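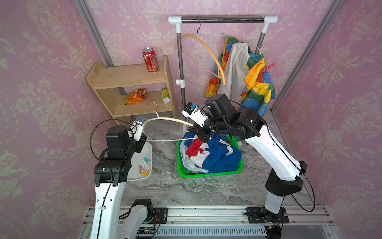 12/12/24

OK quick one before I have to go get the car. I said I'd write up the poker weekend and it's been sitting in Jotside half done since November so I'm just going to paste what I have and fix the worst of it.

Background for anyone new. Five of us have played a home game for years, small stakes, bad snacks. Every fall we go somewhere with a real card room and lose money to strangers. This time Josefina picked, and she picked Praltby, because she'd found a tournament there with a $60 buy-in and a hotel that did breakfast. Long drive. Rained the whole way. Nahuel slept through all of it and then told us he was tired.

The card room is upstairs from the slots, past the carpet that makes your eyes hurt. Smaller than I expected. Low ceiling, decent chairs, coffee was free and tasted like it. The woman running the desk had us signed up in no time and was very patient with Vicente, who wanted to know the rules on string bets, late entry, re-entry, and whether he could eat a sandwich at the table. (Yes to the sandwich.)

First night was cash. I sat down with $500, my whole budget for the weekend, I'd told myself that in the car and out loud so there were witnesses. Played tight. Folded for what felt like a year. Then I got pocket nines, flop came 9-4-2, and a guy in a fishing vest shoved into me with aces. They held up. My nines I mean. He said nice hand like he was reading it off a tax form.

Cashed out at $647 and went to bed. Proudest moment of the trip, the going to bed part. Usually I'd have stayed and given it all back by two in the morning, which is exactly what Nahuel did.

Tournament was the next afternoon. OK so. I've been reading the Ursina Zaugg notes that go around our group chat, the ones on short stack play, and I had this whole plan about not limping and not defending my big blind with junk. Lasted until the second level. King-six of hearts, "it's suited," called a raise, hit the king, paid off king-queen on every single street. I knew. You always know. I put the chips in anyway.

Then I got moved to Valentina's table, the worst thing that can happen because she knows when I'm lying. I raised one time with nothing and she just looked at me and laughed and reraised. Folded. Whole table enjoyed that.

I busted with ace-ten against jacks, no drama, no ten, no ace. Josefina went out right after me. Vicente outlasted both of us and he plays maybe four hands an hour, so there's a lesson in that I'm going to ignore. Valentina made the final table!! Finished 3rd. She got enough to cover her room and buy dinner for everybody and then she didn't buy dinner for everybody.

Dinner was at Insaurralde, up the hill from the casino, steak place, dark, great fries. We argued the entire time about a hand I wasn't even in. Nahuel thinks you can fold a flush on a paired board there. Vicente thinks you can't fold a flush ever, in any universe. He drew it on the back of the receipt. I still don't think he had the bet sizes right but the food had come and I let it go.

Things I'd do different:

Eat before the tournament. The break is short and the line for the snack bar is not.

Bring a sweatshirt, it was freezing by the air vent, seat 2 at the back table, avoid if you can.

Write hands down the same day. I've lost most of the good ones already. I was tapping them into my phone under the table between deals and half of it makes no sense now. One just says "turn??? no."

Stay off the slots. I put a twenty in one on the way out becuase it had a walrus on it. Gone before I'd found the button for the volume.

Total for the weekend, counting gas and the room and the walrus, I'm down a bit. Less than last year. Last year was Miltura and we don't discuss Miltura, except Josefina who brings it up constantly.

Home game is back on after New Year's, my place, same stakes. Somebody else bring chips this time, mine are missing all the greens and I've looked eveywhere. Also I need my folding chair back Vicente.

Ok the garage closes at six, going.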